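**Re: [rullia-growers] soaker hose, again**

On Tue 1 September, Ifeoma Ekpo wrote:

> Does anybody have a soaker hose that waters the far end of the bed? Mine turns the first two feet into a swamp and then gives up. The beans by the tap look wonderful and the ones by the fence are crispy. I bought the Dultow one from Cadwaladr's, 50 feet, laid it up and down in tight rows like the package shows. Pressure is fine at the tap. Do I need a pump?? Also, when do you all bring yours in? Last year I left it out and it split.
>
> Ifeoma

Ifeoma, please don't buy a pump! I have the same Dultow hose and I went through exactly this, swamp and all. I'll tell you what I did and the rest of you can tell me why it's wrong (I know you will).

First thing, check for a washer with a tiny hole in it, right inside the fitting. Mine came with one and I threw it out thinking it was packing junk. It's there to slow the water down so the hose weeps evenly. If yours is missing, Cadwaladr's keeps them in the drawer under the seed racks, though you have to ask, and the young guy on the weekend shift doesn't know about the drawer. 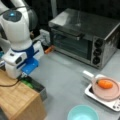

*rullia-growers Digest, Vol 8, Issue 49*

Second thing, the tap. You say the pressure is fine, and I bet it's too fine. A quarter turn is plenty. I used to open mine all the way and stand there feeling productive, and all I was doing was blowing water out of the first few pores and under the path to my neighbor's mint, which did not need the encouragement. Now I barely crack it open and leave it alone for 50 minutes. Dig down with your finger afterward near the fence. If it's damp at the second knuckle you're good, and if it isn't, give it longer next time and leave the tap where it is.

Third thing, and this is the one that made the biggest difference for me, is how it's laid out. 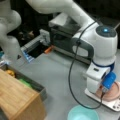
Soaker hose hates a tight bend. Those neat little rows on the package look great, but every hairpin pinches the hose, and whatever is past the pinch goes thirsty. Pull it all up and start over with one big lazy loop. Think of the black cable there, how it drops down from the arm and makes one long curve over the gray tabletop before bending back toward the mounting plate. That's your bed! Out along the beans, a wide swing at the fence, and home again on the carrot side. If you've got hose left over, make the curve wider, or put in a second gentle one, but don't be tempted to fold it up small. I pin mine down with bent coat hangers every couple of feet. The plastic pins snapped on me.

It does leave the middle of the bed a bit dry. I put the oregano and the thyme in there and they've never complained.
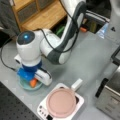 And a loop is so much easier to lift when you want to dig, too. I can flip the whole thing over onto the path with the coat hangers still in it, fork the bed, and flip it back. With the rows I'd be out there untangling until dark, stepping on the lettuce.

As for bringing it in, I aim for the first hard frost and usually miss it. Last December I was out there with a flashlight prying mine off the ground, and it had ice in it and cracked near the fitting, so yours isn't the only one. You can cut out a split and join the ends with a barbed connector, by the way. I've done it on two hoses and they both still work.

Does anyone have experience with the Fulov timer? It has 8 programs, and I need one. The box says it shuts itself off when it rains, and I'd like to hear from somebody who has stood in the rain and watched it.

Ifeoma, if you still have the split one, bring it along to the seed swap. I've got spare connectors in the car.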